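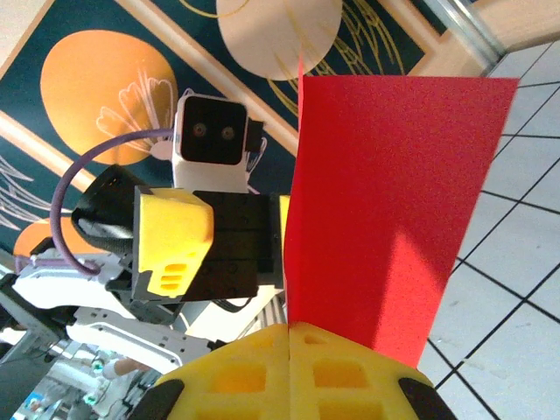
In Defense of the Unfinished Crane

12 April 2021

Print this page | E-mail this page

I have been folding paper badly for most of my adult life, and I'd like to speak up for stopping early.

The trouble began with a pack of 200 Ogola squares, bought at the stationery counter in Kircombe during one of those weeks when a person decides to become calmer. The label promised serenity. It also promised a free diagram for a crane, printed on the inside of the wrapper, so that you had to destroy the wrapper to read it and then had nowhere to keep the other 199 sheets. I have them still, or most of them, sliding around a drawer with the takeout menus.

You know the crane. Everybody knows the crane. It is the song everyone learns first on the guitar, and it is played about as well. Somebody at the next table always says "Oh, can you do the crane?" and if you can, you are obliged to, and if you can't, you are handed a square and shown. I have been shown the crane by children and by a dentist. They all get very quiet at the same step, the one where the flat thing is supposed to open up and become a long thin diamond, and then they all say the same words, which are "hang on."

My opinion, which I've held long enough to be tiresome about, is that the best part of folding a bird comes well before there's a bird. The first crease is wonderful. You line up the edges, you run your thumbnail down, and a floppy sheet that couldn't hold itself up a moment ago has a spine. Builders spend fortunes on getting flat things to stand up. You have done it with a thumb.

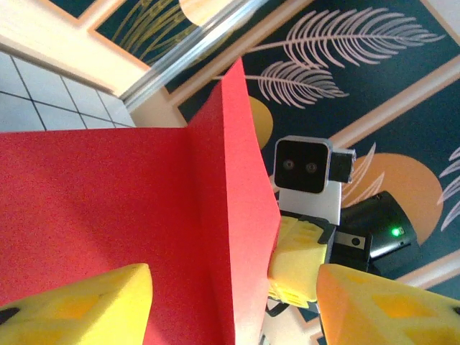 A crisp fold in a red sheet, with one panel lying flat and the other rising to a point.

After that it's all obligations. Fold, unfold, turn over, repeat on the other side. The diagram begins to use arrows with little loops in them. There's a symbol that looks like an eye, and it may mean "look from here" or it may mean that the author of the diagram had been up all night. The Catovside Book of Simple Folds, which I own in two editions in the hope that one of them would be simpler, says of the hardest step, "now coax the points upward." Coax! I've had an easier time coaxing a cat into a bath.

The standard defense of all this is that patience is good for you. I'm sure it is. So is cold porridge. But I notice that the people who praise the patience are showing me a finished crane at the time, with the wings spread, and I suspect that what they really enjoy is the crane. If it were the patience they were after, they could stop anywhere.

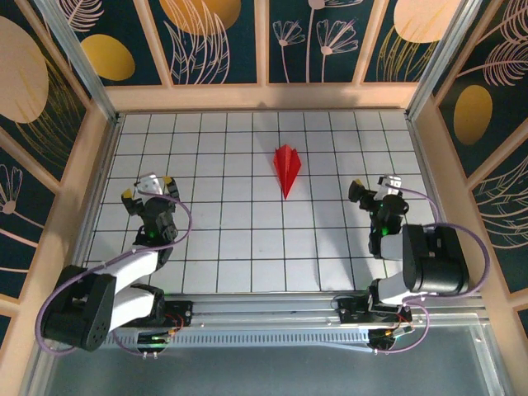

Stopping anywhere is exactly what I recommend. A model abandoned partway has a dignity the finished article loses as soon as somebody pulls its tail to see if the wings flap. It hasn't committed itself. Take the red one on the white squares: it has a narrow tip at one end and a split at the other, and you could tell me it was the body of a crane or you could tell me it was a dart, and I would believe you both times and think well of you. Give it a head and the argument is over. It's a bird, and now it's going to be judged as one, next to all the other birds, most of which were folded by an eight-year-old with better fingernails than mine.

I'll go further. The finished crane is a household nuisance. You can't stack it. You can't throw it out, as somebody made it, possibly for you, possibly while you were sick. It sits on the windowsill and bleaches. My aunt in Grullness had four on hers, and when the house was sold they were the last things anyone was willing to put in a box. The half-folded thing, on the other hand, lies flat in a book and marks your place in it. Nobody has to be brave about it later.

Color matters too, I've come to think. I always reach for the red sheets first, and I've wondered why, when the pack includes a perfectly nice green. My theory is that red looks deliberate. A half-finished shape in beige has been given up on. A half-finished shape in red looks as if somebody meant it and may be charging admission.

I tried all of this out one evening last July at the folding group, which meets above the bakery in Kircombe for two hours and a plate of shortbread. I made a short speech. I held up my work in progress. There was some chewing.
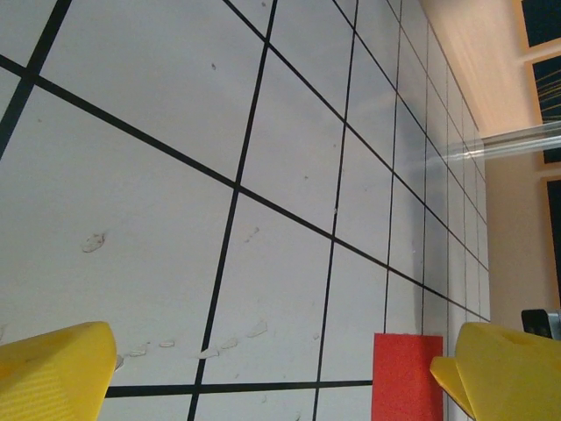 Nafula Swai told me that I'd built a whole philosophy to get out of learning one step, and that if I would only crease the thing properly at the beginning, the hard part would more or less fold itself. She then offered to show me. I said I'd think about it, in the voice people use with door-to-door salesmen.

It has to be admitted that she had a point about the creases. I'd been pressing them on my knee. On a hard table they come up sharp, and the sheet goes where it has been told to go, and I got as far as the long thin diamond without once saying "hang on." I could have carried on. The neck was right there, waiting to be bent.

I put it in my book, at page 200, where the detective has just discovered a second will.

Reader comments

Petalfold: I've got a shoebox of these "early stops" and my husband calls it the recycling. Sending him this.

Gus in Grullness: The eye symbol does mean look from here. The older Catovside edition has a key at the back.

marlow_t: Disagree completely. The head is the fun part. You just pinch and push. Who quits before the head?

Petalfold: @marlow_t people whose pinch goes sideways, that's who.

Still On Step Nine: What paper is it if not Ogola? Mine rips at the middle every single time and I'm down to the green.

Print this page | E-mail this page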